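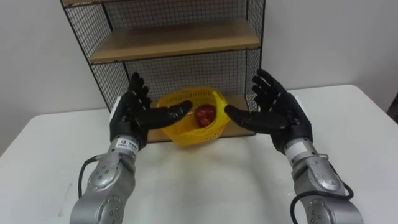 Ticket 207 – Shelf put-away task, basket lift and single items
Raised by: Juniper Whitfield
Assigned to: Irfan Baloch
Priority: Normal
Status: Open
Product: Clurnus task package, household set

Problem as reported

Put-away from the desk to the wire shelf is unreliable. The arms get to the right place, but the grasp fails or the item goes down crooked. Zondton want to know by Friday whether we can call this a working household chore. At the moment I would say no.

Steps to reproduce

1. Put the yellow basket on the bottom board with one piece of fruit in it.
2. Run the two-handed lift from the Clurnus menu.
3. Repeat 12 times without re-zeroing the wrists.

Expected: basket comes forward level and goes down on the desk.
Result: 2 clean lifts. In the others one thumb caught the rim ahead of the other and the basket tipped, or the run timed out before contact.

Comment – Irfan Baloch

Checked the logs. The left thumb closes 40 ms ahead of the right. That is enough to turn a light basket. I've matched the closing times in the config and reloaded. Please rerun with the fruit in, as the weight shifts when it rolls.

Also please log single items separately from the basket. They use a different grasp and I can't tell the faults apart in the combined file.

Comment – Juniper Whitfield

Reran the basket after the config change. Better, still not level every time. Single items are now in their own log. The banana is the awkward one. It lies flat on the desk and the fingers have to come down from above and curl

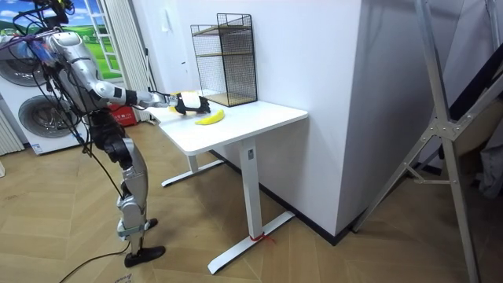
under it without pushing it along the top. If the hand comes in too low it shoves the fruit toward the wall and the planner starts again. Raising the approach height in the Sikedari settings helped, but then the grip is shallow. A person does this without looking, so it's hard to explain to the customer why it takes us a whole afternoon.

Comment – Wendell Ridgeway

Can we keep the shelf where it is between runs? Someone shifted it to wipe the desk and the saved positions were off all morning. I've re-taught the lower board only. Middle board is still on the April calibration, so don't trust it.
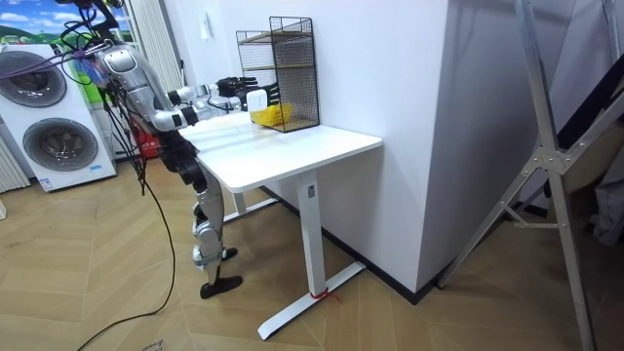
Bakhtiari Home Tasks Group – Test and Support

Update – Irfan Baloch

Small boxy items are the best of the lot. Flat sides suit the fingers and the planner finds a grasp quickly. Letting go is slower than it should be – the hand waits for a force reading that sometimes doesn't arrive. I've shortened the wait.

Answer for Zondton, agreed with Rochelle Sorensen: box-shaped items onto the lower board can be shown with an operator standing by. Fruit and the basket stay off the list. None of it is ready to leave running on its own in somebody's laundry or kitchen.

Still to do
– Re-teach middle board (Wendell)
– Banana approach height, try halfway between old and new (Juniper)
– Basket lift, 12 more runs with wrists zeroed each time (Juniper)

Leaving the ticket open until the basket runs are in.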